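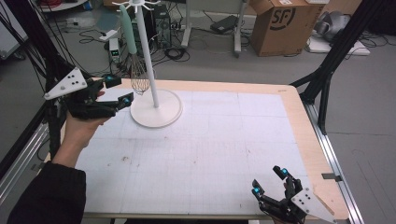
*Mint-handled whisk on the mug tree, grid mat underneath.*

# Whisk on a mug tree: how do I stop it spinning?

**teaspoon_tyrant** · posted 23/05/2025 · 769 views

I bought a white mug tree. Then I noticed that I own two mugs and both of them live in the dishwasher, so the tree has been promoted to utensil stand. So far it holds one whisk. It's a wire balloon whisk with a pale mint-green handle, the only thing I have ever bought because of its color, and I'd like it on display.

My trouble is that it won't hang still. Every time I reach past the stand, the whisk turns, the wires tap the pole, and I get a small bell concert. If I go for it in a hurry I tend to lift the hook's share of the stand along with it, and the whole business tilts. The hooks are short and curved and sit in a crown at the top of the pole. The base is round and flat and a fair size, so I assumed physics was on my side.

Things I have tried:

- Moving it to a different hook. Same concert, new seat.
- A rubber band on the hook. It worked until it rolled off into the flour.
- Leaving the whisk in a drawer. It jammed the drawer, as whisks do.

Is there a proper way to hang one of these, or do I need a different stand? I saw a Flovon wall rail for utensils, but I rent in Casotstead and my landlord thinks of screw holes the way other people think of fire.

Also, there are some reddish-brown marks on the white mat. I'd take advice on those too, while I'm collecting it.

## battermost

Get a drawer organizer.

## lowsimmer

You've been told to get a drawer organizer by someone who has never owned a balloon whisk. Ignore that and keep the stand.

A mug handle is a big loop and sits down into a curved hook. The loop on the end of a whisk may be a lot smaller or a lot looser, depending on who made it, so it pivots. What fixed mine was a short piece of silicone tubing pushed over the hook, the kind sold for aquariums. It cost me 70 cents. Cut it a little shorter than the hook so the tip still pokes out, or you'll be threading a needle every time you make pancakes. It grips better than a rubber band and it doesn't end up in the flour.

For the tilting, look at how you take it off. Most people pull toward themselves. Lift straight up until the loop clears the tip of the hook, then bring it away from the pole. Going back on, do the same in reverse and let go only when the handle is hanging by its own weight. It feels fussy for a couple of days.

Also turn the base so the loaded hook faces you. If it's at the back you have to reach around the pole, and your sleeve will find it before your hand does.

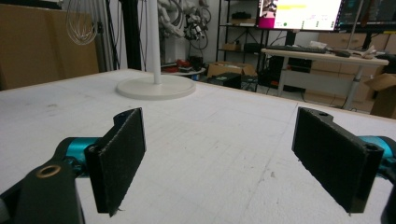 ## crumbledore_no

I agree with the tubing and disagree with everything else, as a matter of habit.

One whisk on one side of a tall thin pole is going to be lopsided however politely you lift it. Hang something on the opposite hook. A set of measuring spoons will do, or one of the two mugs, should it ever leave the dishwasher. Mine has a 5 ounce ladle as ballast and hasn't budged since September.

If you don't want a second thing on it, put a circle of that grippy shelf liner under the base. It stops the sliding, though a hard enough tug will still tip it.

As for the mat, what made the marks? Tomato and rust need different treatment. Try dish soap and warm water first. If it's tomato, follow with baking soda paste for 17 minutes (I know, but that's how long my kettle and toast take). If it's rust, lemon juice, and test it somewhere dull, because some mats lose their printed lines before they lose the stain. 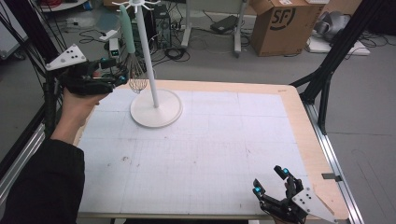
*Ongart Home Cooks Club — Kitchen Storage board*

**teaspoon_tyrant** replied:

Thanks, both of you. battermost, also thanks, in a more limited sense.

Tubing is on, bought at Grelance with a bag of gravel I didn't need. The tapping has mostly stopped. Lifting straight up helps, on the occasions when I remember. I haven't hung anything opposite yet, as I'm not ready to commit a mug.

No idea what the marks are. I make a lot of chili and I own a rusty can opener, so it could be either one. I'll start with the dish soap.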